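Sorting game on a table — quick setup

By Ayodele Tijani
Updated 5th January

Quick one, people keep asking how I lay this out. Takes 12 minutes if the cloth is already clean. Longer if you have to go hunting for the ball.

What you need

A table you can walk all the way around
A plain white cloth, big enough to hang over the front
Blocks in different solid colors, small
A small ball
A basket, low sides
Tape or clips for the cloth, optional

Cloth first

Shake it out, throw it over, pull from the corners. Don't iron. I used to iron and it was creased again before anybody sat down. Small wrinkles are fine. What you do want flat is the bit in the middle where the pieces go, so smooth that with your forearm, working out toward the edges. A ball will find any fold you leave.

Patterned cloths — skip them. I tried the striped Honkanen one in December and the littler kids kept pointing at stripes. White is best even when it looks tired.

Stains

You'll get them. Cold water and a drop of dish soap, dab from the back of the fabric, leave 30 minutes, then wash as usual. Orange and brown marks I do twice. If it still shows, turn the cloth so the mark is on the hanging part and move on with your day. Gray smudges mostly come from hands and mostly wash out. No bleach on the Wornus cloths, they go yellow. Ask me how I know.

Basket

Goes at the front, nearest the player. Check they can see over the rim from where they sit. Too tall and you'll spend the whole game saying where things are. A folded hand towel in the bottom keeps blocks from clattering if there's a baby asleep next door.

Pieces

One block close to the basket, almost at the rim. That's the easy one, everyone starts there and feels good. Then another block farther back and off to the left. Ball to the right of it, with a clear gap so fingers fit between. Don't line everything up in a neat row, it makes the reaching too much the same.

Red, green, blue to begin. Pastels are hard to tell apart under a lamp. Mixed sets work fine, mine is half Drostanetti blocks and half whatever was in the drawer. Keep sizes close though, or kids just go for the biggest.

Anything small enough to swallow stays away from under threes, obviously. Stay at the table.

Playing

Call a color, they put it in teh basket. Then call a shape. Then both. "Green ball" is easy, "the block behind the ball" is not, save that for later. Left and right later still.

Ball rolls off? Lower the lamp a bit so they can find it, and put a clip on each corner of the cloth so nobody drags the lot down after it. I use the Dinon clips but clothespins do it.

Reset between turns, same spots at first, then swap red and blue and see who notices. Stop while they still want another go.

The layout: 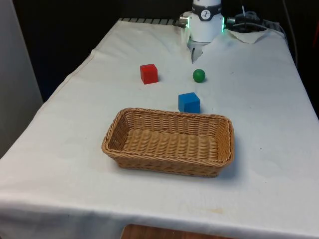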